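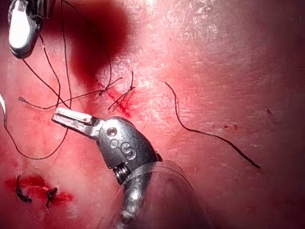
The Ulard is a small wristed gripper arm that I've been building in a shared workshop, and this is my running article on it. It's a bench-size suturing arm, the kind of thing that ties knots in thread, and the name belongs to the whole build -- arm, base, and the box of motors. I copied the general layout everybody copies: a flat narrow jaw with a slit down the middle, a rounded metal wrist behind it, then a tightly coiled section where the joint bends, then a straight shaft. The coiled part cost me most of May!

Drive and control

Four motors pull the cables through a Steltier gear block (secondhand, and loud). The controller updates 1000 times a second. I tried 2000 and the board got grumpy, so I went back. The jaw opens to 27 degrees, plenty for thread.

Known problems

The cables stretch. I retension them before every session, and I still lose a little grip by the end of an evening -- mostly on the left blade.

By the author, updated May

Home Builds Tools Talk

Related articles
Sitthichai wrist joint
Pravport cable tensioner
Steltier 1602 gear block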